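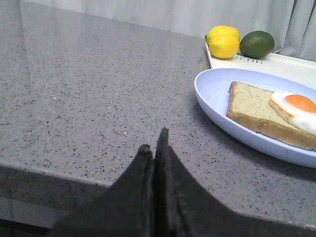 Unit 3 handout: Pick and place from the wrist camera

Instructors: Xiomara Obi, Ívar Ladefoged
Lab: Hebden, kitchen bench

Read this before your group's slot. You will work in pairs. One person drives the arm, the other keeps the log, and you swap at the halfway point.

The task

Move one piece of fruit from the white tray to the plate without touching the bread or the egg. Lemons first, then the lime. The fruit sits close together, so plan which side each finger goes down before you start the approach.

What the wrist view gives you

The fingers stay at the bottom of the view whatever the arm does. Use the tips as your reference point. The view gives poor depth, and most collisions in Unit 2 came from students who judged height by eye. Read the height off the Filix panel. The counter is glossy and speckled, so edge detection run on the bare surface will return a lot of false hits. Mask the counter first.

Logging

Save every attempt, including the failed ones. The class set from August has 2,000 attempts and 59 were thrown out for missing labels. Label each one with object, start pose, end pose and result (held, dropped, missed).

Before you leave

Open the gripper, park the arm, and copy your log to the Humdale folder.

Reading for next time: Postcombe notes, sections 2 and 3.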